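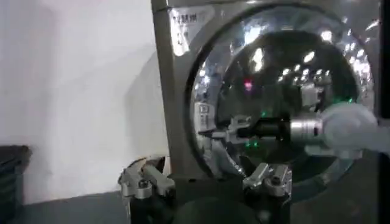

Brorari Laundry Open Day: Notes from a Visit

The Brorari plant does the washing for hotels, two hospitals and a long list of restaurants along the river. Once a year, in June, it lets the public in. I went with my sister-in-law, who manages linens for a small inn and wanted to know why her tablecloths keep coming back gray.

Parking is on Hrynyshyn Street, behind the tire shop. The sign at the front gate sends you to the truck entrance, which was closed to visitors, so go past it and look for the green door. We signed in, got paper caps and foam earplugs, and waited in a break room with a coffee urn and a plate of poppy seed rolls. Tours left every half hour. Ours had 11 people on it, including a couple with a baby who decided against the noisy part and stayed with the rolls.

Our guide was Mitra Fallahi, the day shift supervisor. She started in the folding room and has worked at most of the stations since. She speaks quickly and doesn't repeat herself, so stand near the front.

The tour begins at soil sort. Bags come in by truck and get weighed, then go up a belt to a platform where workers separate them by fabric and by customer. Hospital linen goes through its own entrance and we didn't see that side at all. A shelf near the platform holds things found in pockets and pillowcases: reading glasses, room keys, a lot of TV remotes. Hotels are called once a week to come and get them.

From there you walk along the wash floor on a marked path. Most of the volume goes through a tunnel washer, a long row of chambers that moves a load forward one step at a time. Small lots and anything badly stained go into separate machines. Mitra said table linen is the hardest work in the building. Sheets are mostly sweat and dust, but a restaurant napkin can have oil, wine, lipstick and candle wax on it at once, and each one wants something different.

My sister-in-law asked her question here. The answer was that gray tablecloths usually come from overloading, or from too little detergent in hard water, so the dirt settles back into the cloth. She was told to fill the drum less and run the first rinse warm. She wrote this on the back of her hand.

The ironing room was the hottest part, even with the side doors open. Two people feed a sheet in at one end and it comes out flat and folded at the other. The plant bought a new folder from Drornix last year and the crew has mixed feelings about it. It is faster on king sheets and slower on anything with a fitted corner. The old folder is still there and still gets used for banquet cloths.

Water was the subject I found most interesting. Rinse water is saved in a tank and used again for the first wash of the next load, and heat from the drain water warms the fresh water coming in. A chart on the wall tracks use by month. Winter is higher and Mitra thought that was mostly duvet covers.

The last stop is dispatch, where carts are wrapped and lined up by route. There were 46 carts waiting when we came through, each with a paper tag. A driver named the stops on his route for us from memory and got a round of applause.

The tour took a little over an hour. Afterward you can buy retired hotel towels by the bundle at a table near the exit, four to a bundle, cash only. Ours are thin at the edges but fine for the dog. There was also a stain removal demonstration by Rinarik, the company that supplies the plant's detergents, but the line was long and we skipped it.

Some practical notes. Wear closed shoes, as sandals are turned away at the door. The wash floor is level but the sorting platform is up a flight of metal stairs - visitors who can't manage them can wait below and rejoin the group. Photos are fine except in dispatch, where the tags show customer names. The only restroom open to visitors is next to the break room, so go before the tour starts.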